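Washing a printed bedspread without fading it?
Posted by Guilan Zhong, Thu 29 June

I got a secondhand bedspread and I'm scared to wash it – the tag is gone, so I have no idea if the colors will run. My washer is a small one too. Cold wash? Dry cleaner?

Ditte Kárason
Do a spot test first! Wet a white rag, press it on a dark bit of the print for a minute and look for color on the rag. If it's clean, go cold and gentle with half the usual soap (I always used way too much). Mine gets washed about every other month and I hang it inside out in the shade.

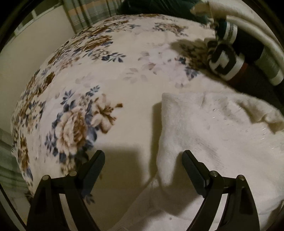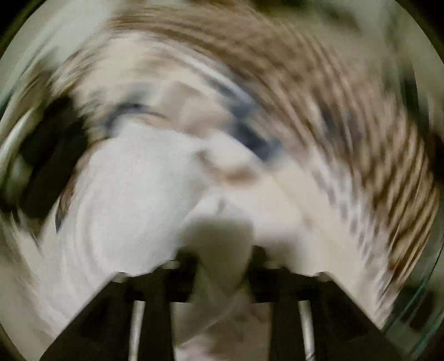 First one is my bedspread, white with the big brown and blue flowers.

Lingyun Jin
just use cold water its fine

Araba Addo
Check the size of your drum before anything. I stuffed a queen one into mine and it came out with dry patches – took it to the laundromat on Fosar Street after that and paid $9 for the big machine.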